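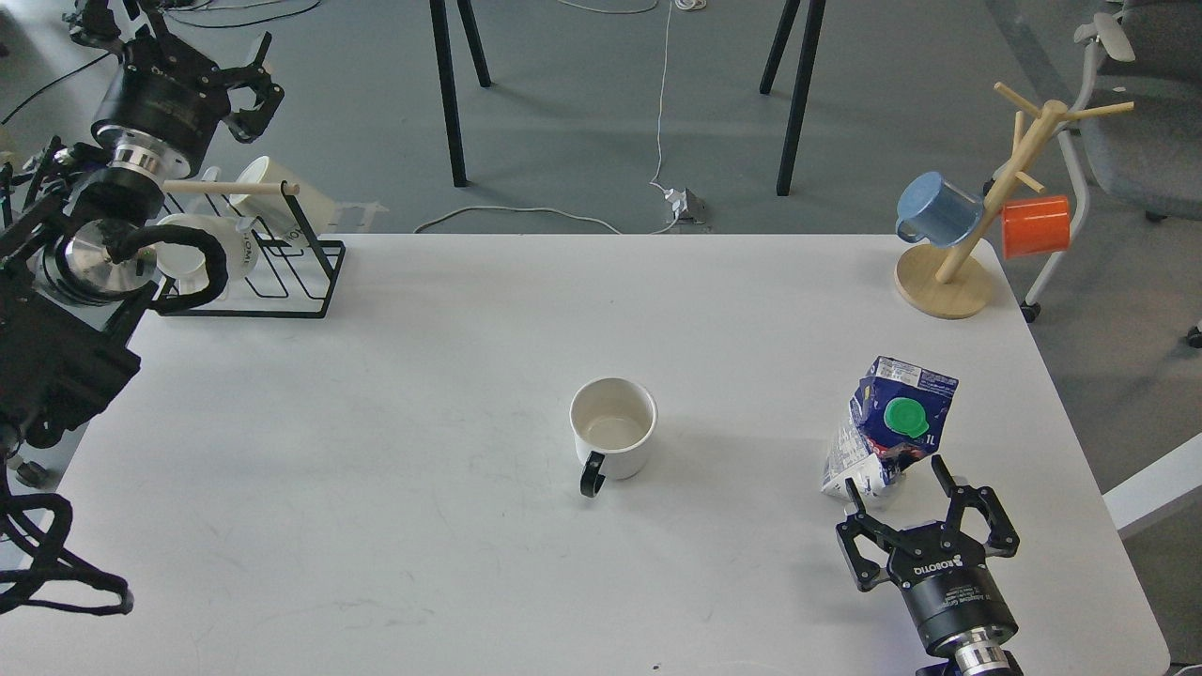 A Grip Fault Is a Safety Matter

Opinion | 3 min read

Home News Research Opinion Events Contact

The incident report from the Tosville laboratory is short. On a Wednesday in June, during a series of 200 household handling trials, a gripper continued to close after the controller had issued a stop. The object held was a carton of milk. No person was hurt, and the report classed the event as "product damage, minor."

The Arus working group should ask for that classification to be withdrawn. A dented carton is a small loss, and a laboratory that works with mugs and groceries will ruin a number of them each month. The stop command is a different matter. A hand that keeps closing after it has been told to stop has failed in a function on which every other protection depends.

The log shows that the fault was recorded under code 1226, which the Wolener control software treats as a communication delay. Codes of this type are cleared automatically when the connection returns. The operator saw a brief warning, the warning disappeared, and the next trial began. Two further trials were completed before Jhun Aquino, the engineer on duty, compared the grip force record with the stop signal and shut the cell down. He was right to do so, and he did it without any written procedure that required it.

It has been argued, including by Dimitriou in its response to the report, that grip force in this class of equipment is low and that the hazard is therefore limited. This may hold for a trained adult at a test table. It offers little comfort where the same software is intended for kitchens and care homes, and where the object between the fingers may be a resident's wrist.

Three changes are needed. Any movement after a stop command should be reported as a safety event, whatever was in the hand at the time. Such faults should require a manual reset by a named person. Finally, laboratories should keep their force records for at least 1000 hours of operation, so that earlier cases can be found.

The working group will receive comments on the classification table until its next meeting. Members who hold similar records are asked to submit them, including those already closed as minor.

We use cookies to improve your experience. Accept | Manage settings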